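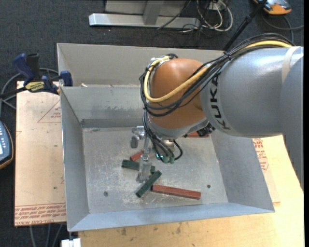 I was told the second-hand KUKA would be "basically plug in and go". It has been in the Gunton shared workshop since January and I'd like a word with whoever said that.

---

The job, for anyone new: pick up bars from a metal bin, put them down somewhere else in a line. A bored teenager could do it. I have spent 748 quid on the gripper side alone, and a bored teenager costs a pizza.

---

Everyone keeps asking why I don't lay the bars out neatly first. Because then I've done the sorting by hand and the robot is just a very heavy way of moving things sideways. They go in at all angles or there's no point to any of this.

---

Colours are green and reddish-brown. Someone on the Ronville forum swears red ones are harder to pick out under strip lights. Maybe. I've yet to see him post a single number to back it up.

---

Crossing bars are where I stop believing the brochures. Two lying flat and well apart, fine. One with its end tucked up against another and the fingers have nowhere to go down. Every demo video I've watched has lovely big gaps between the parts.

---

The bin is held with a bar clamp. Yes, a bar clamp. I had drawings for a proper bracket and then looked at what a proper bracket costs. If the clamp ever slips I'll post it here and you can all be smug.

---

Sloping sides on the bin are supposed to help parts slide to the middle. They also get in the way of the wrist long before the fingers reach a corner. I'd take straight walls and a bigger bin if I was starting again.

---

Cables. There's a fat yellow one and a bunch of black ones over the wrist and I worry about them more than anything else on the machine. Too tight and they pull, too slack and they catch. I've re-tied them so often I dream about it.

---

Ran 30 picks this evening at crawling speed. 2 misses, both bars against the wall. Before anyone says well done: I chose the starting pile, so I'd treat that figure with suspicion.

---

The Stosance software says it can get me to 90 picks an hour. It doesn't say of what, out of what, or with whose arm. I've asked. They sent me the brochure again.

---

Next up is tipping the bars in from a bucket so I can't cheat. Kettle's on, guard stays up, speed stays low.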